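Washroom inspection - ground floor amenities, Pliststead site
Inspected by: Azlan Menon
Accompanied by: Costel Kolev (cleaning contract, Brivari)
Month: December
Job number: 2819

Marking: **P** pass, **R** rectify before next inspection, **N** not inspected.

## 1. Access and floor

| Item | Check | Result | Comment |
|---|---|---|---|
| 1.1 | Door closer operates, latch engages | P | Closes fully from 90 degrees. |
| 1.2 | Floor slip resistance | P | No film underfoot near the door. |
| 1.3 | Floor waste grate secure | R | One screw missing, grate rocks when stepped on. |
| 1.4 | Wet floor sign available | P | Hung behind the door. |

1.3 was also marked R last time. Costel has the screw size and will fit it with the next parts order from Dumitrescu.

## 2. Plumbing and water

| Item | Check | Result | Comment |
|---|---|---|---|
| 2.1 | Hot water at outlet, 50 °C or less | P | 43 °C after one minute. |
| 2.2 | Isolation valves labelled | R | Cold valve label has faded and can't be read. |
| 2.3 | Trap and waste free of leaks | P | Tissue test on all joints - no marks. |
| 2.4 | Drain rate | P | Full basin cleared in 66 seconds. Limit is 90. |
| 2.5 | Tempering valve service record | N | Record held by Dušan Begović, not on site. |

Item 2.5 stays open until the record is sighted. A verbal confirmation isn't enough to close it.

## 3. Chemicals and cloths

- [x] Spray bottles labelled with product and dilution
- [x] Safety data sheets in the cupboard, current versions
- [ ] Gloves in two sizes (large only)
- [x] Descaler stored below eye level, cap on
- [ ] Cloth colour chart displayed

The chart came down when the cupboard was repainted. Under the site procedure grey cloths are for basins and wall surfaces only, red for toilets, and neither goes back on the trolley after use. Zarkik cleaner is diluted at 20 mL to 1,000 mL of water. The measuring cup is marked in 10 mL steps, so no guesswork is needed.

## 4. Basin and wall surfaces

| Item | Check | Result | Comment |
|---|---|---|---|
| 4.1 | Basin glaze, chips or crazing | P | Run a fingertip along the rim as well as looking. |
| 4.2 | Sealant at wall junction | R | Lifting over a short length. Cut out and replace. |
| 4.3 | Wall surface cleanable | P | Neutral cleaner only on the marble pattern. |

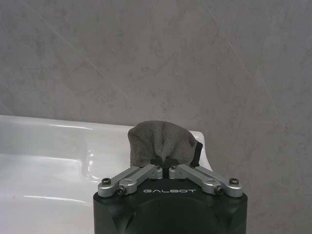
Wipe direction is from the wall down to the basin, with the bowl done last. Abrasive pads are not to be used on the glaze. For 4.2, use a mould-resistant silicone and leave it 24 hours before the basin goes back into service.

## 5. Actions

1. Grate screw (1.3) - Costel Kolev
2. Valve label (2.2) - Stavros Vukadinović
3. Service record (2.5) - Dušan Begović
4. Medium gloves, colour chart - Costel Kolev
5. Sealant (4.2) - Stavros Vukadinović, after hours

Copy to Arben Golob.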